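Paper weight and the dealership brochure

Car brochures in Canada were once printed on heavy coated stock, often 300 gsm for the cover. Hollmann, a trade printer in Omavville, now runs most of its automotive work on lighter sheets folded as single leaflets, one per subject. A leaflet can be reprinted when a specification changes; a bound book has to be pulped.

Coating is the harder choice. Gloss holds dark photographs well but cracks along the fold if the grain runs the wrong way. 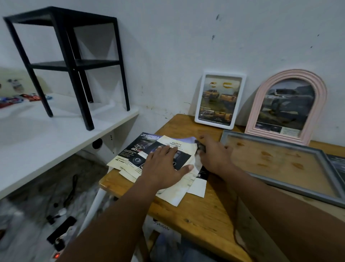

2 min read

Headings such as "SAFETY" are usually set dark on a colour band, and registration drift shows there first. Hollmann checks it every 922 sheets.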